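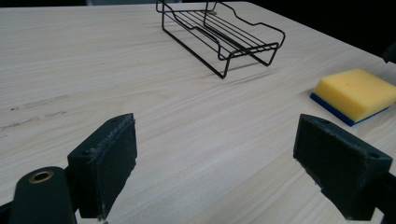
Abb. 1: Ablage aus schwarzem Metalldraht, daneben ein Küchenschwamm mit Scheuerschicht

Skript Hauswirtschaft, Block 3: Spülplatz und Schwammpflege
Stand: 2. August 2021

Ihr Lieben, wir machen weiter mit dem Teil, bei dem letztes Mal die meisten Fragen kamen (und ich gebe zu, ich rede furchtbar gern darüber): Wohin mit dem Schwamm?

3.1 Die Ablage
Ich mag Drahtablagen sehr! Der Schwamm liegt auf ein paar Stäben, von unten kommt Luft dran, und das Wasser kann ablaufen. Auf einer Holzplatte wie in Abb. 1 bitte trotzdem etwas unterstellen, sonst tropft es genau dorthin, wo man es nicht haben will. Bei uns in der Lehrküche Jostgate nehme ich dafür einfach eine alte Untertasse.

3.2 Gelb oder blau?
Die weiche gelbe Seite ist für Gläser, Teller und alles Beschichtete, die dunkelblaue Scheuerseite für Angebackenes. Die Farben sind je nach Hersteller anders, also lieber fühlen als auswendig lernen. Auf geöltem Holz hat die raue Seite nichts verloren – ich habe mir so mal ein Brett ruiniert, die Kratzer sieht man heute noch.

3.3 Nach dem Spülen
Schwamm unter klarem Wasser ausdrücken, bis kein Schaum mehr kommt, dann kräftig auswringen. Hochkant auf die Ablage stellen, wenn er so hält, sonst flach. Den Tisch zum Schluss mit einem Tuch in Faserrichtung trocken wischen. Die Ablage selbst spüle ich einmal pro Woche mit, an den Biegungen setzt sich gern Kalk ab (Essigwasser, kurz warten, gut nachspülen).

3.4 Wann weg damit?
Wenn er riecht: sofort. Sonst wechsle ich wöchentlich, und der alte darf noch einmal ans Fahrrad oder an die Gummistiefel.

Aufgabe bis zum nächsten Mal: Schaut euch euren Spülplatz zu Hause an und schreibt eine halbe Seite dazu. Wo liegt der Schwamm, was steht daneben, wo sammelt sich Wasser? Eine Skizze reicht mir auch, höchstens 1.000 Zeichen Text dazu.

Block 4 (Holzbretter ölen) kommt im Oktober, bringt dafür bitte ein eigenes Brett mit.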